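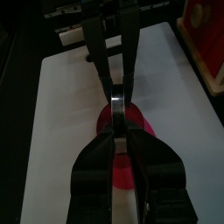

Figure 1. Wrist camera view, two grippers at one small part. The pink disc lies under the part.

Handout 5: Teaching by demonstration with two arms
Course: Practical Robot Teaching, Univora
Last updated: Sat 30 October

1. What we do in this unit

In the earlier units you have taught one arm to pick and place. Now we use two arms, and one person must control both of them. The task is simple to say: one gripper holds a small cylinder upright, the second gripper comes from the opposite side and takes it. For a person it is a very easy movement. For a student who moves the robots by remote control for the first time, it usually takes a whole afternoon before it looks calm.

Please read the handout before you come to the lab. The lab sheet from Dulcombe is separate and contains the safety rules. You need both.

2. Two ways to show the task

By hand (kinesthetic teaching). You switch the arm to the free mode and lead it with your own hands. You feel the weight and the contact directly, and this is a big advantage. With two arms it becomes difficult, as you would need one hand for each arm and still something to close the fingers with. Your body also comes easily between the camera and the table. We use this method only for the start positions.

By remote control (teleoperation). You sit at the leader station and hold two small leader arms. The robot arms follow. In our set-up you feel no force, so you must judge the contact with your eyes. All recorded demonstrations in this unit are made in this way, with the Tastska recording program.

3. The moment of the handover

Look again at Figure 1. The lower fingers have the part between them, and the tips of the upper fingers are just above the silver band, nearly touching it. This is the most delicate part of the whole demonstration, and most of the bad recordings are lost here. We divide it into these steps:

a) The holding arm stops completely. Do not "help" the other arm by moving towards it. Two moving targets are much harder for you, and later also for the learned policy.
b) The taking arm comes in with open fingers, slowly, along the axis of the part.
c) Close the taking fingers. Wait 2 seconds with both grippers closed.
d) Open the holding fingers and only then move one of the arms.

The waiting in step c) feels too long when you do it. Please keep it. In the recorded data a very short contact gives only a few images, and the policy then learns to let go too early.

4. What the camera must see

Each wrist camera moves with its own gripper, so its own fingers always cover some part of the view. You can't avoid this, but you can choose from which side you come. Before each recording, check on the screen:

– Is the upper end of the part visible between the fingers?
– Can you see the tips of the other gripper when it approaches?
– Can you see at least the edge of the disc? We use it as the mark for the position on the table.

If the fingers cover the disc completely, turn the wrist a little and start again. A demonstration which you could not follow yourself on the wrist image is a poor one for training, even when the part arrives in the right place.

5. How much to record

Every group records 70 demonstrations. The first ones will be slow and a little shaky, and you should mark them as practice in the file list. Change the start position of the part between recordings, but do not change the order of the steps. If one person in the group always begins with the left arm and another with the right arm, the data contains two different habits and the training result becomes worse. Agree on it before you begin.

The training runs for 3000 steps on the lab computer. Start it before you leave, so you have the result in the next session.

6. Frequent mistakes

Gripping too high. The second gripper then has no room left. Leave the upper end free.
Correcting during the contact. If the part is tilted, stop the recording and repeat it.
Looking only at the table. Use the wrist image also, the depth is easier to judge when you change between the two.

7. Preparation for the next session

Read the Rahimi notes on action chunks, the first part only. Write half a page: which of the steps a) to d) was hardest for your group, and what did you change in your way of moving? Bring it on paper.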